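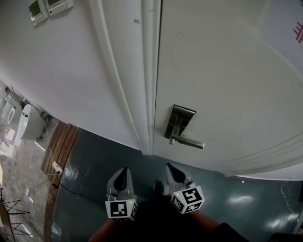
The storeroom door, with its lever handle and metal plate.

How I give a tired white storeroom door a proper going over

I've been promising to write this one up for ages. I do a lot of doors! Mostly cupboards and storerooms, the ones people shove open with a hip while carrying a box, and they get into a state much faster than the nice door at the front. This is the full routine I use: cleaning, sorting out a wobbly lever handle, touching up the paint and putting the signs back straight. It's an afternoon's job if you don't rush the drying, and you can stop after the cleaning bit if that's all you fancy.

What I get out before I start

Two buckets (one for washing, one for rinsing), sugar soap, a couple of soft sponges, a pile of old towels, a soft toothbrush, a screwdriver that fits your screws properly, a set of small Allen keys, low-tack tape, fine filler, a little pot of paint and a 22 mm brush. My sugar soap is the Kudis one in the green bottle, but any will do. The brush was from Escobar, the hardware shop at the bottom of the hill in Rukuvbridge, and I've had it so long that the handle's gone furry.

You'll also want a torch. More on that in a minute.

Have a proper look first

Shut the door and hold the torch almost flat against it so the light skims across. All sorts shows up that you'd never spot straight on: scuffs, little dark dots, greasy patches by the handle, old drips of paint. I stick a tiny bit of tape next to anything that might need filling. Do the frame as well, especially if it's a moulded one with raised ridges, as the dust sits along every one of them and goes grey so gradually that you stop noticing.

Then open the door and look at the edge, and the bottom of the frame where the mop catches it. On white frames over a shiny floor that's often the worst bit of the lot.

Washing it down

Towels on the floor first, folded double and pushed right up to the bottom of the door. If you've got a glossy floor you'll know how slippery it gets with even a splash of soapy water on it, and it shows every single smudge too. Move any cables well out of the way before you fill a bucket.

Mix the sugar soap a bit weaker than the bottle says. Wring the sponge right out, then work from the bottom upwards. I know that sounds backwards! But if you start at the top, the dirty water runs down over dry paint and leaves streaks that are a pain to shift, whereas on paint that's already damp they wipe straight off. Rinse from the top down with the second bucket and dry it with a towel as you go.

For grooves and mouldings, use the toothbrush, barely damp, with short strokes along the line. Wrap a cloth over the end of a lolly stick for the corners. It's fiddly and I usually put the radio on for it.

If there are control panels or switches on the wall next to the door, keep the wet sponge away from them altogether. I go round those with a dry microfibre cloth and leave a good hand's width of wall unwashed, then do that strip afterwards with a cloth that's only just damp. Don't spray anything at them. And if a panel is loose or hanging crooked, leave it for someone who does electrics.

Scuffs that won't budge

Try a plain white rubber first, the sort from a pencil case. I'm always surprised how many black marks come off with that and nothing else. Next, one of those melamine sponges, used wet and very gently, and test it low down by the hinge first as they do dull a glossy finish. If you end up with a dull patch on gloss paint, a tiny bit of 3000 grit paper used wet, in small circles, followed by a buff with a dry cloth, will bring some of the shine back. Go easy, you're only polishing.

Sorting out a lever handle

Right, the bit I get asked about most. A lever handle that wobbles or droops is usually one of three things, and I check them in this order.

The fixing screws in the plate. Hold the lever still with one hand and try to rock the plate with the other. If the plate moves, nip up the screws a little at a time, going back and forth between the top and the bottom so that it pulls in flat. Stop when it's snug. If you crank them up hard the plate bows, the lever binds and it won't spring back, and then you'll think you've broken it (I did, the first time, and sulked for a whole tea break).

The grub screw in the lever. Quite a lot of levers have one hidden on the underside of the neck where you'd never think to look. It'll want a small Allen key. Turn it until it bites, then give the lever a waggle.

The spring. If everything's tight and the lever still sags below level, the spring inside is probably worn. You can buy a whole new handle set for not much more than the faff of replacing a spring, but measure the old one first: the height of the plate, the distance between the screw holes, and from the middle of the spindle to the middle of the keyhole if there is one. Write it on your hand. Write it on a bit of paper as well.

Prop the door open before you take any handle off! I use a full paint tin. A storeroom door that swings shut with no handle on it is a very silly way to spend an evening.

While it's off, wipe the back of the plate and the paint underneath, and put a little puff of dry graphite in the latch. I don't use oil in there, it goes gummy with dust. For brushed metal, warm water with a drop of washing-up liquid is plenty. Wipe along the grain of the brushing and dry it straight away so you don't get spots.

Taking signs down without taking the paint with them

Most storeroom doors have something stuck on them. A nameplate I leave where it is and clean with a cotton bud round the edges, where the grime collects. Paper notices are another matter, as the tape goes yellow and brittle and the corners curl up. 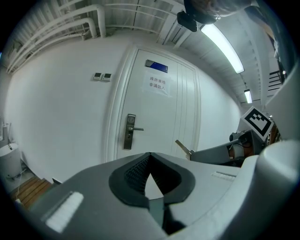
Warm the tape with a hairdryer on low, keep it moving, and after half a minute or so start peeling from one corner, pulling back flat along the door and not out towards yourself. If it starts lifting paint, stop and warm it again. Any sticky stuff left behind comes off with a dab of cooking oil on kitchen roll, left for a few minutes, then washed off with soapy water. Make sure you get all the oil off or your fresh tape won't hold.

On this door the notice is a plain white sheet, 库房重地 on one line and 非请勿入 on the next, so roughly "storeroom, restricted area" and "no entry unless invited". Short and to the point! Dark characters on white paper are very hard to beat for a sign like that, and if I'm reprinting one I keep it just as simple. Slip it into a clear sleeve, trim the sleeve down, and use removable strips on all four corners.

To get it straight, measure from the nameplate above and not from the edge of the door. I put two little bits of low-tack tape where the top corners should land, step back as far as the room lets me, squint, shift one of them, squint again, and only then stick it down.

Filling and touching up

Let the door dry overnight if you can. Press a tiny amount of fine filler into any dents with a fingertip, leave it slightly proud, then sand flush once it's hard and wipe off the dust.

Matching white is harder than it sounds. There are so many whites, and an older door has usually gone a bit creamy. I use Skiltivach satin in shade 2114, which suits most of the doors I do, but try yours in the least visible corner and let it dry fully before you decide. Wet paint always looks wrong to me.

Put on less than you think you need, and feather the edges out with an almost dry brush. Two thin coats are far better than one gloopy one. Where the paint meets metal, slide a bit of thin card behind the edge of the plate if it'll go, or mask it and pull the tape while the paint is still a little soft.

The wall beside the door can do with the same treatment, by the way, particularly low down where things get stood against it. Pull everything forward, lift any mats and shake them outside, and wipe behind before you push it all back. Slatted wooden mats want standing on end to dry if they've got damp.

How long to leave it

Touch dry is not the same as dry. I leave the door ajar for the rest of the day and don't wedge anything against it. Satin takes about 7 days to harden properly, so no scrubbing before then, and don't put tape on any newly painted bit in that time either. If the notice has to go back up straight away, stick it on a patch you haven't painted.

After that it's a quick wipe round the handle when you're passing with a cloth anyway, and the toothbrush along the mouldings a couple of times a year. I do mine in March, when the low sun comes in sideways and shows up every bit of dust in the place.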